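Ginthorpe open house: the wardrobe floor

I went to the Ginthorpe open house on a Friday in August expecting to be sold something, and I was. The flyer promised "a full day of garment care and bedroom order," which sounded like a lot of day for a subject my grandmother covered in one sentence (hang it up or you'll iron it twice). Parking was free. The coffee was not.

The building used to be a carpet showroom and still smells like one. Downstairs is retail, mostly hangers, storage bags, bed linen and those fabric cubes everybody owns and hates. Upstairs is what they call the wardrobe floor, a row of made-up bedrooms where you can watch clothes being hung, folded and packed. Entry to the upstairs part meant giving an email address. I gave an old one.

Our guide was Thijs Leemans, who had a pleasant manner and a habit of saying "system" when he meant "closet." The Ginthorpe system, as he explained it, comes in two levels. Prisow is the basic one: hangers, a rail and a chart telling you what goes where. Grirkex is the deluxe one and adds shelving, drawer inserts and a home visit. Prisow starts at 900 dollars. The Grirkex setup in the biggest bedroom was tagged 3525, and a woman behind me asked whether that included the bed. It did not include the bed.

I'll give them the hangers. I am a thick-hanger person and have been for years, because wire ones put bumps in the shoulders of everything I own. The wooden ones sold downstairs felt solid and the hooks turned without squeaking. At 69 dollars for a boxed set I wasn't tempted, but I did pick the box up twice.

Where I started to lose patience was the claim that shirts should be laid out on the bed before they go in the closet. Leemans called this staging. You put the shirt on its hanger, lay it flat on the sheets, straighten the collar, close the top button, smooth the sleeves, and only then walk it over to the rail. He said it cuts ironing by 80 percent. I asked 80 percent of what, and he said of ironing.

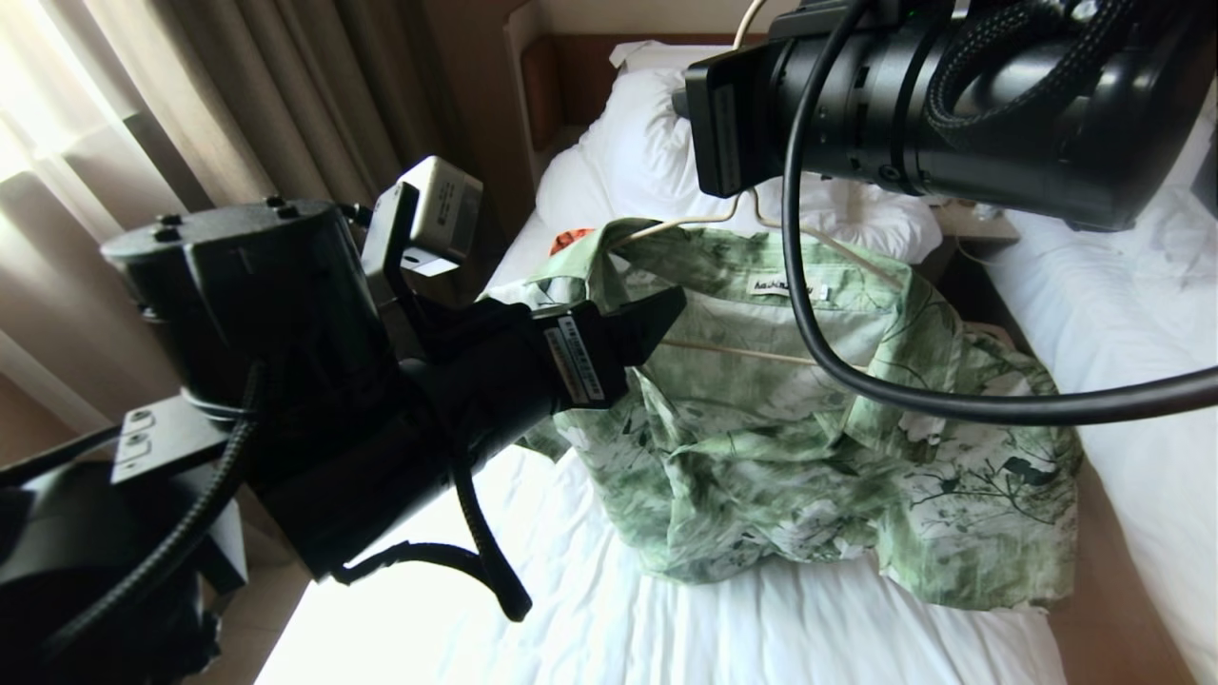
My objection is that a bed is a terrible place to put a shirt. It's soft, so nothing lies properly flat on it, and every time you press down on one side the other side slides. Printed shirts are the worst for this, since you can't see the creases until you're wearing them in daylight. I've tried laying mine out since I got home and ended up with a pile I had to move before I could go to sleep. A kitchen table works better, if yours is clean. Mine usually isn't.

The folding session was more useful. It was run by a small outfit called Vishwakarma that shares the upstairs, and they didn't try to sell anybody anything, at least while I was there. They showed a way of folding fitted sheets that I had seen before and never managed, and I managed it once. They also said what I've long suspected about vacuum bags, that they're fine for a spare comforter and bad for anything with a collar. Ginthorpe sells vacuum bags downstairs, so that took some nerve.

The closet talk after lunch I'd skip. It was mostly slides of closets, and the room was too warm. Somebody asked how the system holds up with kids in the house and got a long answer about color coding.

A few practical things if you're going next time. The elevator is slow and the stairs are at the back, past the pillows. Go before 11, when the bedrooms are quiet enough to hear the guide. Bring a sandwich. The home visit sign-up sheet is on the same clipboard as the sheet for the door prize, and it is easy to put your name on the wrong one. I now have a home visit I need to cancel.

Would I pay 900 dollars for a rail and a chart? No. I bought one pillowcase and a lint roller, and the lint roller is good.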